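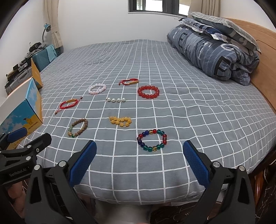 How often do the finger pads on the hand-held gripper need changing?
Look at the pads before each session and change both when the texture on one has worn smooth. Each pair stays together, left and right. Spread the arms fully before you start, so the pads tilt toward each other like the textured blue ones here and you can reach both from the front. Wipe the pivots — no oil.

How do I check the jaws after a pad change?
Close them slowly on a thin cord. The new pads should hold it along their length. If it slips at one end, loosen the pad, reseat it and let it sit for roughly 14 minutes before closing again.
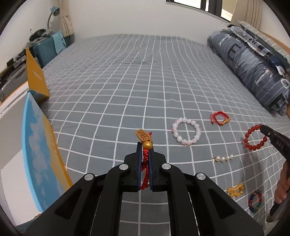

Tetsuya Higuchi wrote in to ask whether Kovex pads fit the older Neva fingers. They do, with the 2 mm backing strip left off.

What if one arm lags behind the other?
Clean the pivots first. If it still lags, send the gripper to the Hondent service desk with both pads fitted.

Last updated 23/03/2018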